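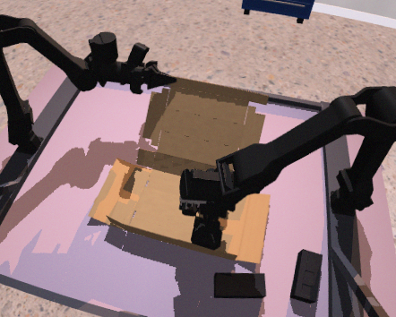
Painting over dark paneling, primer or no primer?

rprendergast
12 March 2021
We bought a place in Marside with a den that is all dark paneling. I want it painted before April. The guy at Netlow told me two coats of their wall paint will cover it without primer. Has anyone tried that? The room takes 8 sheets per long wall, so I don't want to do it twice.

ShelL
Don't skip primer. I did in my last house and brown stains came through within a month. Clean it first, sand lightly, then use a shellac or oil primer.

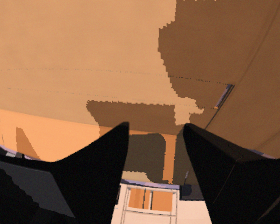 Then give it a full day before the first coat. The can will say less, but mine was still soft in the corners.

tamsin_p
I disagree on the shellac. The smell is awful and you can't sleep in the house. I used a water-based stain blocker from Tapsell and it has held up fine in a hallway with two kids.

ShelL
Hallway paneling is usually newer. Old knotty stuff will bleed through water-based.

rprendergast
Mine is from the sixties, no idea what's under the varnish.

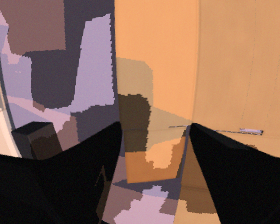 bohdana_s
Color matters as much as primer. Light shades need an extra coat over dark wood and warm ones hide more. If you want something with some life in it, a peach-orange like the big surface in the last picture would cover sooner than white. I spent roughly 200 dollars on white before I gave up and went with tan.

tamsin_p
Orange in a den? No thanks. Get a sample pot first.

rprendergast
Going with primer. Still undecided on which one. I'll test both behind the couch.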